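A Flevness abre em outubro um espaço de organização doméstica em Kastbridge

2023-06-08 — É com muita alegria que a Flevness anuncia a abertura, em outubro, do seu novo espaço em Kastbridge, dedicado a quem gosta de ter a casa em ordem (e a quem ainda está a tentar!). Serão 246 artigos para a cozinha e a lavandaria, com 4 oficinas gratuitas logo no primeiro mês.

«Em minha casa, o cesto da roupa sempre serviu para tudo, até para trazer a fruta do mercado», conta Rungnapa Khunthong, responsável pelas oficinas — e a primeira sessão parte dessa ideia, com cestos de plástico perfurado e mangas maduras.
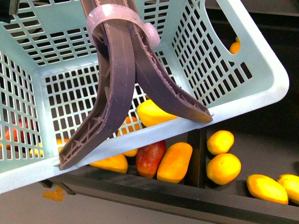

Inscrições e horários

As inscrições fazem-se ao balcão da loja, e cada oficina recebe sete participantes, para que haja tempo para conversar com calma. Kaiwen Duan, gerente do espaço, terá todo o gosto em receber os jornalistas que nos queiram visitar.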